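Storing bread in humid summer?
Home Kitchen > Bread and Baking

cisternas_k
Wed 22 July
Hello all. I moved to Iststead in spring and the air is very wet. My loaf from the Pullham bakery gets mold on day three. I keep it in a paper bag inside a closed cupboard. It is a loaf of 800 grams and I live alone, so I can not eat it faster. What do you do?

oldrye
Freezer. Slice it the same day, freeze it flat, toast from frozen. I have done this for eight years.

brilov_baker
I do not agree with oldrye. Frozen bread loses its crust and the smell of the freezer goes in. Buy a half loaf. Pullham will cut one if you ask at the counter.

cisternas_k
I did not know they cut it, thank you. I also tried the freezer with five slices, to compare. I like toast dark at the top crust, and I stand it up in a bowl so the bottom does not get soft on a plate. 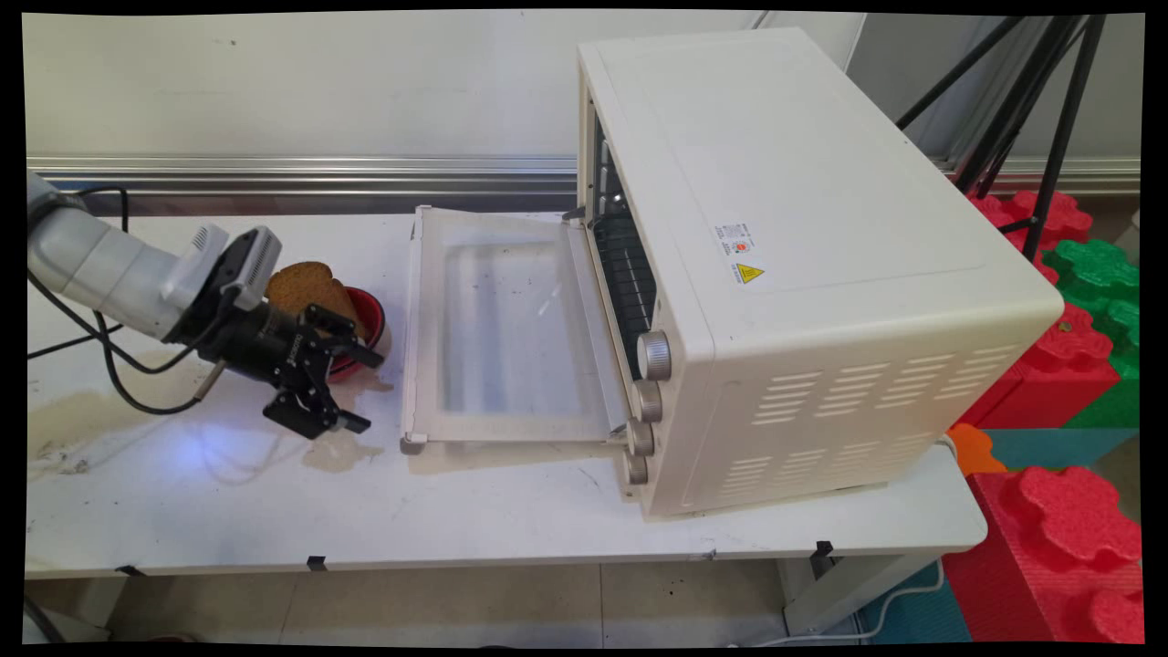
Reply #5
oldrye
Standing up is correct. About the smell, brilov_baker, please use two bags and press the air out. I have no smell.

Reply #6
brilov_baker
Two bags for every loaf is a lot of plastic. A linen bag and a half loaf of 300 or 400 grams is enough for one person.

Reply #7
cisternas_k
I will try the half loaf this week and keep some slices frozen for Sunday. Does the linen bag need washing often?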